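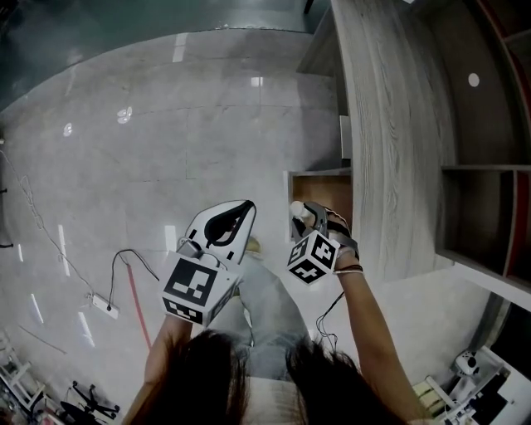
What does it cost to rent a table at the Moturholm swap?

Eight dollars for a half table, 15 for a full one. Pay online when you book, or cash at the door if there are any left. Usually there arent.

14 shares 6 comments

When is the next one?

Second Saturday in April. Doors at 9 for table holders, 10 for everyone else. We close at 3 and need the hall clear by 4.

Do I need a table to swap stuff?

Nope. Bring up to one bag and use the open racks by the stage. Tag each item with your initials. Anything left at closing goes to the thrift store on Butkienė Street, no exceptions - we can't mail things back.

What can I bring?

Clothes, shoes, books, kitchen things, small furniture you can carry by yourself, toys with all the pieces. Clean please. Lamps are fine if they have a plug and a bulb so people can test them.

What can't I bring?

Mattresses, car seats, bike helmets, opened makeup, anything with a recall on it. Also no big TVs. No food except sealed jars and cans. Live plants OK in April but not at the winter swap, too cold by the doors.

Is it swapping or selling?

Both. Tables on the left side sell, tables on the right side swap only. Pick when you book. You can't switch the day of, it messes up the floor plan.

How do the swap tokens work?

You get one token per item at check-in, up to 20. One token gets you one item from any swap table or rack. Furniture is three tokens. Leftover tokens are good at the next swap, not after that. Lost tokens are lost, sorry.

How many tables are there?

109. That's full and half together. The fire limit for the hall is 400 people so at busy times we hold the line outside for a few minutes. Dress for it.

Can I park there?

Lot holds 200 cars and fills by 10:30. After that try Polleck Road, north side only. Unloading at the side door until 9:45, then you have to move, even if your not done.

Can I get a refund on my table?

Full refund up to a week before. After that we can move your booking to the next swap once. Write to Elmarie Van Wyk through the Flidero booking page, and put your table number in the message.

Can kids come?

Sure, free under 12. There's a kids corner with a book bin. A grown-up has to stay with them.

Is there food?

Ülle Grīnberga does soup and rye sandwiches from 11 until it runs out. Coffee all day. Bring a mug, 50 cents off.

Dogs?

Service dogs only. The hall's rule.

Is the hall accessible?

Ramp at the front, wide restroom next to coat check. Aisles get tight between 10 and noon - after 1 is much easier. Need a chair at your table? They come with two.

Can I set up the night before?

No, there's a dance class in there Friday nights.

Last updated January 2018

Share 22 comments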